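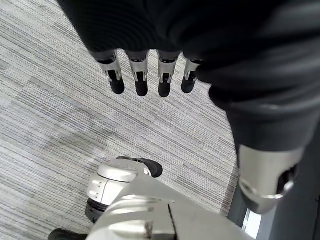
Édgar Cáceres
Oct 23, 2025

How to Get Furniture Dents Out of a Carpet

We moved the big bookcase out of our den in September, and when I stood back to admire all that new space I found four deep little craters staring up at me, one for each foot. If you have ever rearranged a room you know the feeling! I've been fussing with carpets for a good many years now, first in our own house and then in my mother-in-law's, and I want to walk you through the way I do it, slowly, with all the bits I had to learn by getting them wrong.

Before you start

Find out what your carpet is made of. There is often a label on the back of a leftover piece, or it will be on the receipt if you keep such things (I keep mine in a cookie tin). Nylon and wool come back nicely with moisture and a little warmth. Polyester is more stubborn, and olefin can be damaged by heat, so with that one I stay with cold water and patience. If the maker's care sheet says something different from what I say, go with the care sheet.

Whatever you have, try it first inside a closet or behind a door.

What you'll need

A few ice cubes
A clean white towel
A spoon, or an old fork if your pile is long
A steam iron, only for the stubborn ones
A vacuum cleaner

The ice cube method

Vacuum the spot first so you aren't working dust down into the fibers. Set one ice cube in each dent, or two if the dent is wide, and leave them to melt all the way. I usually do this after supper and go to bed. The slow melt lets the fibers drink up the water a little at a time, and they swell as they do.

In the morning, press the towel down on the spot to lift the extra water. Press, don't rub. Then take the edge of your spoon and tease the pile upward, working from the outside of the dent toward the middle. Let it dry completely and vacuum again, going across the dent from a couple of directions.

If there is hardwood under your carpet, please go easy on the water. My friend Patricio Villanueva used a whole tray of ice in his front room and was not happy about the floorboards afterward.

When ice isn't enough

A dent that has been there for years may need steam. Wring out the towel so it is damp all through, fold it once, and lay it over the dent. Set the iron to medium and rest it on the towel for ten seconds or so, then lift it, peel back the towel and fluff with the spoon. Repeat as needed — I have gone back to the same spot five times. Keep the bare iron off the carpet, and keep the towel damp the whole way through.

Looped carpets want a lighter hand. Don't dig at the loops with a fork or you'll pull one, and then you have a different project. Pat them with your fingertips instead.

Keeping the dents away

Felt pads spread the weight a little, and wide furniture cups spread it a lot more. I also nudge the sofa an inch or two every couple of months, usually when I'm hunting for the remote anyway. Three of my bookcase dents are gone now, and the fourth, over by the window, is getting another ice cube tonight.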